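Where Do All the Lids Go? Container Loss in Shared Kitchens
Final report, Household Systems project course
Ngozi Mohammed and Ivar Fjeld

1. Background

Every shared kitchen in Hovland Hall has a cupboard that people open with one hand raised to protect their face. We live on the second floor, where the cupboard is at head height, and that is the real origin of this project. The official origin is a line in the course handbook inviting us to study "a material flow in a setting known to the students." We know this setting very well. Ivar has a small scar from it.

Our question was simple enough. Students buy food containers with lids. By spring there are plenty of containers and hardly any lids that fit them. We wanted to know whether the lids leave the building, get thrown out, or are still in there somewhere, attached to the wrong thing.

2. Method

We surveyed residents of Hovland Hall and of Clinby House, the building across the parking lot. We got 315 usable answers. A further stack was not usable, mainly the ones where the respondent had drawn a lid.

We then did a cupboard audit in both buildings in October, before the first real wave of meal prep, and repeated it at the end of the term. All loose pieces were sorted by shape and tried against each other until they matched or we gave up. Across the two audits we handled 2,226 pieces. Ngozi handled more of them than Ivar did, and would like that recorded.

Pieces were logged as "matched," "orphan base," "orphan lid," or "unclear." We added the last category on the first evening, after a long argument over something that was either a shallow base or a deep lid. It is still in the "unclear" pile. We have each changed our mind about it twice.

Clear and cloudy plastic, seen close up

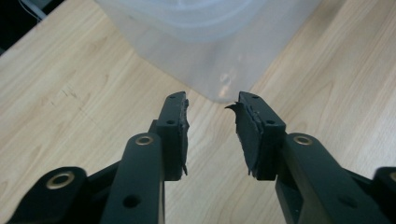
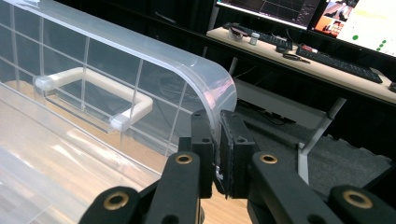
3. Results

Orphan bases outnumbered orphan lids in every kitchen, which fits what people told us. What we did not expect was how much of the problem came down to brand. Nekwood containers, sold at the campus store, changed their rim at some point without changing their label, so an older lid sits on a newer base and looks fine until somebody picks it up. Most of the soup incidents in our survey involve this combination.

Drurnosby, the cheaper kind, had the opposite problem. Nearly any Drurnosby lid will go on nearly any Drurnosby base, and nearly none of them will come off.

Asked where their missing lids had gone, most respondents blamed a roommate. The roommates, who were often also respondents, blamed the dishwasher. A few people in Clinby House blamed Hovland Hall, and after the second audit we have to admit that they have a case: 40 lids with Clinby room numbers on them turned up in our own second-floor kitchen.

4. What we tried

For the last three weeks of term we ran a "lids on" rule in one kitchen: containers go into the cupboard closed, or they go on the windowsill to be claimed. Compliance was good for the first week. By the third, the windowsill was the cupboard, with a view.

We also tested storing lids upright in a dish rack. This worked well and people liked it. Then someone needed the dish rack.

5. Limits

Two buildings is a small sample. We also did not weigh anything, although our proposal promised that we would, and the scale we signed out went back in its box. Some residents knew about the audit and tidied up beforehand, so the October numbers are probably kinder than the truth.

6. Cost

Our budget request was for 4,000 and came back at zero. The dish rack was Ivar's. He has asked for it back, and the fourth floor says it has never seen it.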